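New fingertips for the table arm

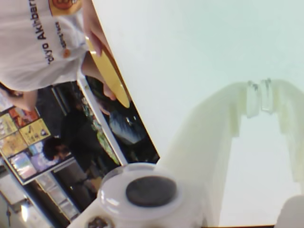 Thursday afternoon at the front table, yellow disc at the ready.

The arm on the front table was due for fingertips, so that was Thursday. I keep putting this job off because the gripper still closes fine with worn tips, and then one day it starts letting go of things halfway through a lift. The log says 3,000 cycles between changes. I was a good way past that.

The tips are the clear kind from Skimska. They come in pairs and I change them in pairs, even if one side looks good. The last time I swapped only one, the gripper pulled everything it picked up a little to the left, and I spent an evening blaming the camera calibration.

Power off at the wall first, then wait for the brake to click. The old tips come off with a small hex key. Two screws each, and they are short, so put a cloth down on the table or you will be on the floor looking for them. I clean the seats with alcohol on a cotton swab and let them dry before the new ones go on. There was a lot of gray dust in the left seat this time. I think it comes off the cardboard boxes we ran in August.

Screws go in finger tight, then a quarter turn. The Clona manual gives a torque value, but my smallest torque driver doesn't go that low, and a quarter turn has held so far.

After that comes the zero. Close the fingers with nothing between them, let them settle, and save the position. Mine came up at 422, where the old pair had drifted far enough that I had stopped trusting the number. If you skip this step the controller thinks it is holding something when it isn't, and it will carry nothing across the table with great care.

Then the pick test. I use flat things for this, because flat things are where the gripper has trouble. A thick block tells you very little. The yellow disc is the one I like best – it has a thin rim and a slightly shiny face, so if the tips are not lined up it slides. Start with the grip force low. I start at 64 and go up in small steps, writing down each one, and I leave it at the lowest setting that holds through ten lifts in a row.

One thing I would do differently is the cable. I had it tied too close to the wrist joint, and with the arm folded all the way back it was tight enough to hum. I moved the tie down and left more slack. Quiroga sells a clip for this, but a strip of hook and loop does the same job.

Parts came from the shop in Bustunton. I bought a spare pair while I was there and put them in the drawer with the hex key, so the next change should not need a trip.

Still on the list: the base bolts, which I have not checked since the table was moved, and a proper backup of the saved positions. At the moment they are only on the controller.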